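Riltska Clear Straws, Straight, Bulk Pack

Home > Catering Supplies > Drinkware and Accessories > Straws

Product code: RS-100
Supplied by: Palix Catering and Institutional Supply
Availability: In stock at the Giralville warehouse
Page last revised: 2018-06-18

Overview

The Riltska straight straw is a general purpose drinking straw intended for canteens, residential care dining rooms, school kitchens, community halls and mobile caterers. It is a clear, unflavoured, single-use straw supplied in bulk bags. It is suited to water, juice, cordial, milk and iced drinks. It is not recommended for thick shakes or for drinks containing tapioca pearls, for which customers should order the Riltska Wide straw, listed separately.

Palix has carried the Riltska range for nine years. The straight straw replaces the earlier Maes pattern, which is no longer made. Customers holding standing orders for the Maes straw will have their orders moved across to the Riltska straw at the same price until the end of the current contract term. No action is required unless the customer wishes to change the quantity.

Specifications

Colour: Clear
Style: Straight, open both ends
Outside diameter: 7 mm
Length: 23 cm
Pack quantity: 100 per bag
Wrapping: Unwrapped, bulk bagged
Material: Polypropylene, food contact grade
Reusable: No
Microwave safe: No

Individually wrapped straws are available to order. Delivery of wrapped straws takes longer than delivery of bulk bags, and a minimum order applies. Hospitals and care facilities that require wrapped straws should contact the institutional sales desk before placing a first order.

Storage and dispensing

Unopened bags should be kept in a clean, dry cupboard away from ovens, urns and direct sunlight. Bags may be stored flat or on end. Heavy cartons should not be placed on top of loose bags, as straws that have been flattened will not recover their shape.

Once a bag has been opened, the straws should be moved to a clean upright holder or a lidded dispenser. The straw stands well above the rim of most tall cups, and a tall cup or tumbler is an acceptable holder for table service. Staff should wash and dry their hands before handling unwrapped straws.

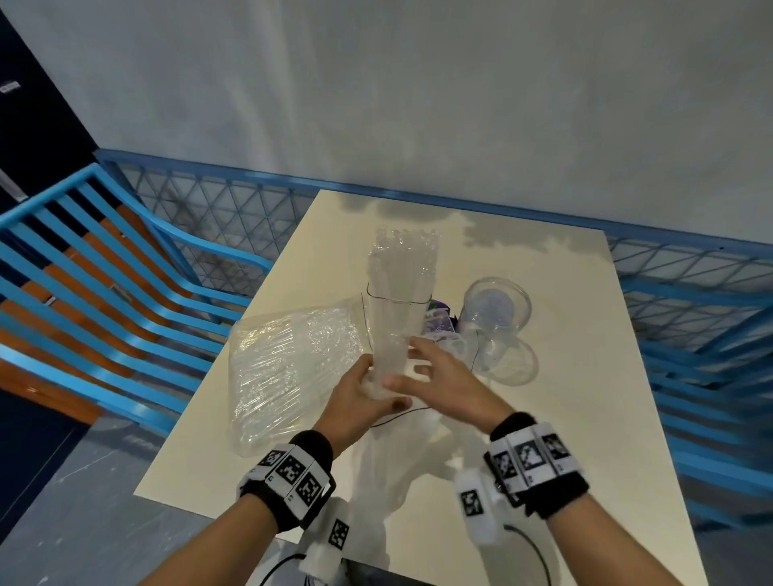

Holders used in self-serve areas should be emptied, washed and fully dried at the close of each day. New straws should not be added on top of old stock. In sites where customers help themselves, a lidded dispenser that releases one straw at a time is preferred, and may be a condition of the site's own food safety program. The Palix countertop dispenser accepts the straight straw without adjustment. It does not accept the Wide straw.

Part-used bags should be folded closed, clipped and labelled with the date of opening.

Suitability for customers with additional needs

The straight straw does not bend. Customers who drink while reclined, or who have limited movement of the head and neck, will generally find a flexible straw easier to use. Staff in care settings should follow the individual's meal and drink plan in all cases. A straw should not be offered where the plan advises against it.

Straws are not toys and should be kept out of the reach of young children when not in use.

Disposal

Used straws should be placed in general waste. Small items such as straws are not accepted in many kerbside recycling programs, and customers should check local rules before placing them in a recycling bin. Outer cartons are cardboard and may be flattened and recycled.

Several councils and event organizers now ask caterers to supply straws on request only. A paper straw of the same length was added to the catalogue in May and may be substituted on any standing order. The paper straw has its own storage requirements, which are set out on its product page.

Ordering and delivery

Orders may be placed through the online account, by fax or at the trade counter in Giralville. Orders received before noon on a business day are normally dispatched the same day. Split cartons are permitted at the trade counter only.

Goods should be inspected on arrival. Torn bags or crushed cartons must be reported within seven days of delivery, quoting the product code and the invoice number. Opened bags cannot be returned for credit.

Related products

Riltska Wide Straw, Clear
Riltska Flexible Straw, White
Riltska Paper Straw
Palix Countertop Straw Dispenser
Palix Tall Cup, Clear, with Flat Lid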